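# Plevham laundry cuts wash temperature for guest linen 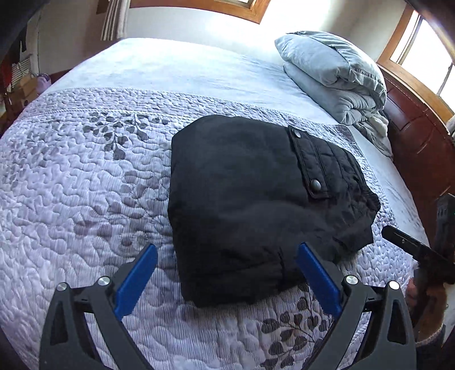

**Kuvthorpe Hospitality Services – Linen and Laundry Department**

The Plevham laundry will wash all quilted bedspreads at 40 degrees from January, down from 60. Sheets, pillowcases and towels stay on the present programme.

The change follows a trial on 200 bedspreads drawn from guest houses in the Kuvthorpe area. After the full run of washes, 196 were passed as fit for use. The other four had open seams along the border and were sent for repair. In the previous trial, at the higher setting, 54 were rejected, most for shrinkage of the filling or loss of colour in printed areas.

Nermin Yalçınkaya, who ran the tests, said spin speed had proved as important as temperature. "Quilting holds water along the stitch lines. If the spin is too hard the filling shifts, and it does not go back," she said. The final spin has been shortened and drying time extended to make up for it.

Detergent for the new programme is supplied by Wurner. Dosing is set at the machine and should not be altered by shift staff.

The laundry handles up to 3000 items a week in the summer season. Sotiris Sotiropoulos, who plans the loads, expects no delay to the morning collection, though bedspreads will now be returned on the later van – guest houses should keep one spare set per room.

Stained items must be bagged separately and labelled with the house name. Questions about labels go to Fotini Konstantinidis at the Plevham desk before 4 pm.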